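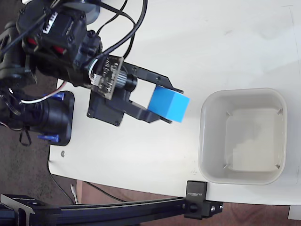 Good Habits at the Small Arm Bench: A Gallery

Welcome, and thank you for stopping by! This page grew out of a talk Fidelina Paucar gave at Kulent in March, when a handful of folks asked if we could put our bench rules somewhere they could find them without having to dig through the handbook (which, bless it, is over 670 lines long at this point and still growing). So we picked out the parts that come up most often, wrote them the way we would say them to a new colleague over coffee, and put them together with pictures of the work at hand.

The rules are for tabletop arms, the kind one person can lift and clamp to a table. If you run something bigger, please go by the rules for your own equipment and treat ours as friendly conversation.

Our first rule is about clamping. Fasten the base and the rail before you connect power, then give each one a good firm tug with your hand. Vira Kovalchuk likes to do it again after lunch, and the rest of us have slowly come around to her way of thinking.

The second one is about cables. Move the arm by hand through its whole reach, power off, and watch the loops while you do it. They want enough slack to follow the wrist all the way out, and they shouldn't be able to catch on a finger or drop between the jaws.
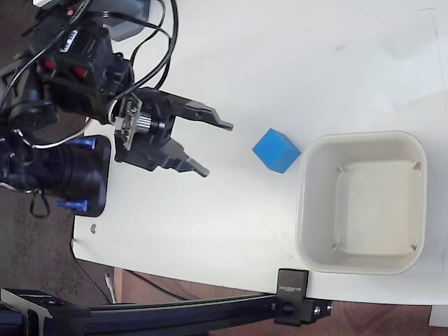
Hands stay off the table whenever the arm is live, and that goes for the times when it is sitting still, too. An arm that has stopped may only be waiting for its next command. If a part needs to be nudged, say "pausing" out loud, pause, wait for whoever is at the keyboard to say "paused" back, and only then reach in. It feels a little silly for the first day or two! By the end of the week you will be saying it at home when you reach past somebody for the salt.

Start every new motion at the slow setting and let it run through 2 full cycles before you turn anything up. Heriberto Henao wrote that rule for us back when we shared a bench at Talley, and we have never found a good reason to change it.

Keep the target and the container well inside the arm's comfortable reach. A joint stretched nearly straight is hard on the motors, and it makes for jerky little corrections that will spoil an afternoon of otherwise tidy work.
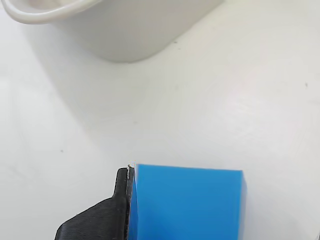
Grip force deserves more patience than most people give it. Close slowly, stop at contact, and add only as much squeeze as it takes to hold the part through the lift. Ikechukwu Igwe keeps a card of settings for each part we handle, and we would warmly recommend starting one of your own, even if it is just a scrap of paper taped inside the cupboard door.

Look over the fingertips at the start of every shift. Printed fingers wear at the tip and along the contact face, and a stray fiber or a bit of grit can change how a part sits. Wipe them with a dry cloth, and if you find a crack, swap the finger and put the old one straight in the scrap box so it doesn't wander back into use.

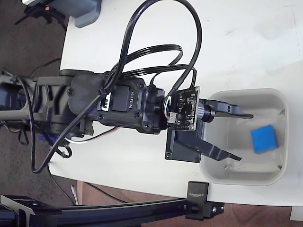 Releasing a part has its own rule, and we think it is the one most often skipped. Open the jaws fully, back the fingers away, and check where the part has come to rest before you log the placement. With the blue cube sitting near the right side of the tray and the fingertips well clear of it, you can make that check from your chair, which is just how we like it. Write down "in tray" or "not in tray," and leave any remarks about how pretty it was for the notes column.

At the end of a session, park the arm, power down, and then unclamp, always in that order. Coil the cords that run across the floor and hang them up.

Segundo Henao is working on a Spanish version of these rules, and the crew at Pacheco has kindly offered to read it over. If your bench does something differently, we would love to hear about it! Leave a note for Fidelina at the Tronolis front desk and she will pass it along to the rest of us.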